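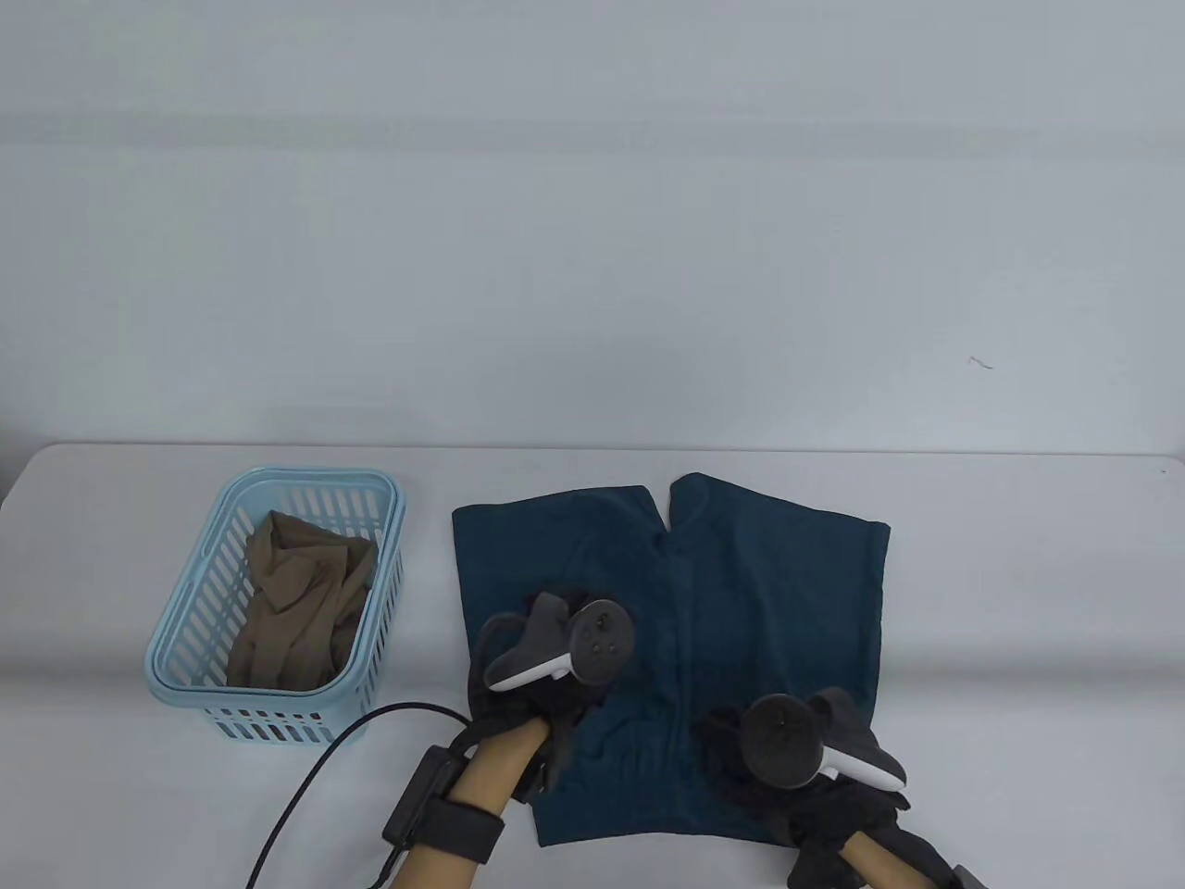

Counting Swifts at the Gronville Mill

Notebook > Birds > Counts

Filed under: Urban Birds, Methods

The old mill on the Gronville side of the river has a row of ventilation slots under the eaves, and chimney swifts use the stack behind it. I have been counting them at dusk for several seasons. This post covers the method I use now, what I changed this year, and one correction to the numbers I posted last spring.

The correction first. I gave a peak of 400 birds for the mill stack. That figure came from a single evening and included birds that dropped in, came back out, and dropped in again. I went through the audio notes from that evening and subtracted the exits. The net figure is 296. If you copied the earlier one into a spreadsheet, please replace it.

The error is easy to make. Swifts entering a roost do not all stay. In the first part of the evening a bird may go in and leave again inside a minute, and if the circling flock is large enough you will miss the exit while you are watching the funnel form. A count of entries alone will always run high. The size of the error depends on the light, the weather, and how long the flock circles before it commits.

What I do now is use two clickers. The right hand records birds going in. The left hand records birds coming out. I read both totals into a voice recorder at the end of each interval and do not reset either one. The subtraction happens at home. I tried doing it in my head on site and got it wrong often enough to stop.

Position

The observer needs the stack against open sky. At the mill this means standing on the west bank path, past the second bench, with the stack to the east. The western sky holds light longer, but it is a poor background here because the roofline and two trees cut into it. From the bench itself a power line crosses the mouth of the stack, and small dark birds passing a small dark line are hard to separate. Walking 30 paces past the bench clears the line.

The Pirkgate school chimney is a different problem. It is shorter and wider, and the only legal place to stand is the sidewalk, nearly underneath. Birds vanish over the rim before they drop, so you are inferring an entry from a bird that failed to come out the other side. I have kept counting there because it has the longest record, but I mark every Pirkgate figure as lower quality and do not add it to the mill figure.

Timing

I start before sunset and stay until I have gone ten minutes without an entry. In May the last birds go in well after I can no longer see color in the brick. On overcast evenings the whole event moves earlier and gets shorter, and the peak rate is higher, which is harder on the thumb. Rain is worse. With steady rain the birds may arrive in one mass and go down in a few minutes, and I do not trust any count I have made in those conditions.

When the rate passes what I can click, I switch to blocks. I pick out a group of ten by eye, hold the shape of it in mind, and click once for each group of that size. It needs practice. I practiced on rice scattered on a dark tray, guessing and then counting the grains. My guesses at 200 grains came in low nearly every time, so I expect my block counts of swifts to be low too. I have not applied a correction for this. Rice does not move, and I have no reason to believe the bias carries over at the same size.

Species

Everything entering the stack is assumed to be a chimney swift. Bats leave at the same time from the slots under the eaves, and in poor light a bat crossing the mouth of the stack can be clicked by mistake. The wingbeat is the best separator. Swifts flicker and then glide on stiff, curved wings. Bats change direction constantly and rarely hold a glide. If I am unsure I do not click.

Only a handful of pairs in this area seem to nest in any one stack. The large gatherings are roosts of birds on passage or birds not breeding, and they thin out once nesting starts. A big spring count at the mill therefore says little about how many swifts breed in Gronville. I get asked this every year. To estimate breeding birds you would need to watch many separate chimneys in June and July, and I do not have the evenings.

Sites dropped

Ortner Street is off the list. The chimney was capped over the winter and I saw no entries on any of three visits. A few birds circled over the block on the first visit and drifted toward the river. Whether they joined the mill roost I cannot say.

Godum is still on the list, but only for fall. The stack there stood unused in spring both years I checked it and filled up in late August. I suspect the spring birds follow the river and the fall birds do not, but two years is too thin to argue from.

The next mill count is Friday, if the wind drops. I will post the entries, exits, and net as separate columns from now on, with the sky condition and the time of the last bird in.

Get new posts by email. Enter your address to subscribe. You can unsubscribe at any time.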